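Vurnport library puts out new desks, and a mouse for anyone who hates trackpads

I stopped by the Vurnport library one morning in November to return a book that was (let's be generous) a little overdue, and ended up staying until lunch. The old reading corner on the second floor has been turned into a computer room, and I had no idea it was already open!

Lawal Igwe runs the place day to day, and he walked me through it between phone calls. The room has 25 seats, and the money came from last spring's book sale plus a grant from Nnaji, the hardware store on Bridora Street. The old oak carrels are gone. I'll miss them a little, mostly the one by the radiator where I wrote half my term papers, but they wobbled and everybody knew it. The new tables are plain white and they make the room feel twice as big.

The thing people have been asking for most, Lawal told me, is a regular mouse. Folks bring in their own laptops, the trackpad drives them up the wall, and they go home early. So now you can borrow one at the desk with your library card, same as a book, except it has to stay in the building.

White mouse, twice on white and once on a nearly black surface, plus one view of a white tabletop without it:

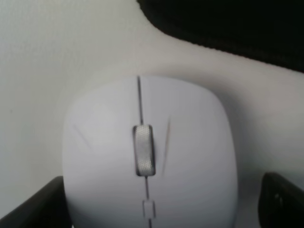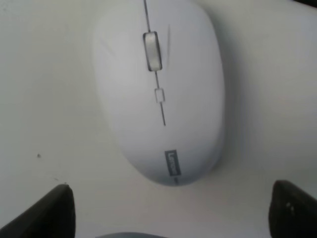
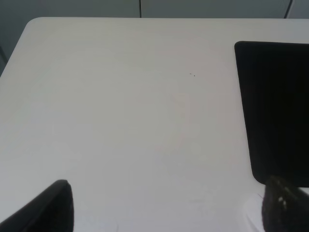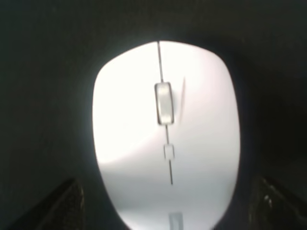
I borrowed one for an hour to get through my email and got along with it fine. I'm a two-finger typist and a heavy scroller, so a wheel matters to me more than it probably should. The woman next to me was sorting 373 vacation photos from her trip to see her sister, and she said she would have given up by lunch on the trackpad. She was up to number 184 when I left, and still at it.

There are 2 things to know before you go. The room closes half an hour before the rest of the library, and you sign up for a seat through Stullo, the same booking page they use for the meeting rooms. If you're not an online person, just call the front desk and they'll put your name in. Walk-ins are fine in the mornings, but after school lets out it gets busy.

Lawal is also looking for somebody to teach an evening class for beginners, starting after the holidays. No pay, but there's coffee. Ask for him at the front desk if you're interested.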